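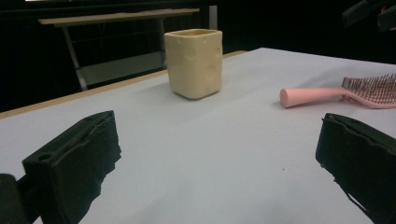 ## The Last Pottery Town on the Fastton Line

Freight trains used to stop in Justdale twice a day to load dishes. The kilns ran through the night, and the high school let out early in June so students could pack crates. The town has 2732 residents now, and one pottery still working.

Villalobos Pottery is in a brick building near the old depot. It has 19 employees, most of them over 50. They make plain tableware for restaurants and hotels, plus a small line sold at the front counter on Saturday mornings.

The work has changed less than the market. Clay still comes by truck from the Judent pits. Handles are still put on by hand. What went away were the big orders. Department stores found cheaper plates overseas, and in a single winter the largest plant in town let 348 people go. Its parking lot is a ball field today.

Small restaurants have kept Villalobos open. They order a few dozen pieces at a time and want something heavy that won't chip in a busy kitchen. The shop keeps 183 molds on its shelves, some older than the building's roof, and will bring one back for a customer who needs to replace a broken set.

Hiring is harder. Learning to trim and glaze at full speed takes two years, and the warehouse in Fastton pays more from the first day. The pottery took on two trainees last spring. One is still there, working the early shift, which starts at 5 a.m.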